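# About Rutton

We're a small shop with a big soft spot for phones that don't cost a fortune.
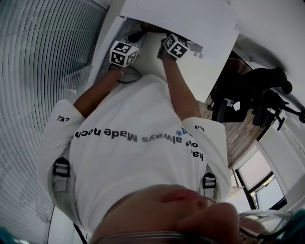
*White t-shirt, white table.*

Rutton began as a repair counter on the ground floor of the old Uysal building, and for the first couple of years all we did was swap screens and batteries. People would bring in a phone they'd had for ages, and while they waited they'd ask us what to buy when it finally gave up. We gave the same advice so often (buy last year's model, get the bigger storage, skip the fancy case) that in the end we cleared two shelves and started selling phones ourselves.

These days we carry 32 models, new and refurbished, and every one of them is something we'd happily hand to our own parents. Most of the refurbished ones come to us through Unisach, a trade-in wholesaler we've worked with from the start, and each goes through a 19-step check before it gets a price tag. We test the speakers, the buttons, the charging port, both cameras and plenty more besides. If the battery holds less than 80 percent of what it did when new, we put in a fresh one, and you don't pay extra for it!

We also have our own little line of chargers and cables, called Ornska. It started with one braided cable, mostly out of frustration with the ones that kept coming back to the counter frayed at the neck, and has grown to include a wall plug, a car charger and a 4000 mAh power bank that slips into a coat pocket.

The repair counter is still going, by the way, and it's still the busiest part of the shop. Come by before noon if you can, and a simple screen job will usually be ready the same day. January is always a bit of a scramble, what with all the holiday phones needing to be set up, so please bear with us then. And if you only want to ask a question and not buy anything at all, that's perfectly fine too. We like talking about phones.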